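Brokent Source Keeper

I wrote Brokent after my own family tree hit 2,740 people and I couldn't tell which census page backed up which cousin. It's a small desktop add-on that keeps your citations tidy, and I use it nearly every night!

What you get
Templates for 17 record types (parish registers, wills, ship lists)
Footnotes you can paste straight into a report
Import from Skesten files, up to 3,000 sources at a go
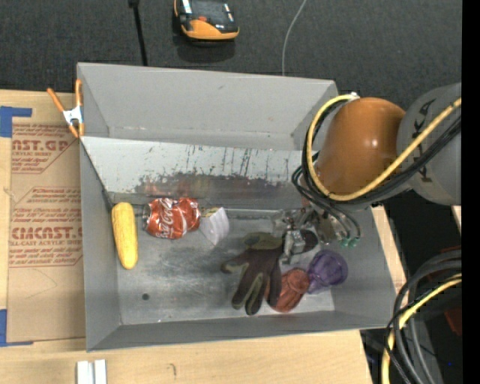

Price and download
Free for trees under 300 people. Questions? Write to me, Patricio Bravo, through the contact form.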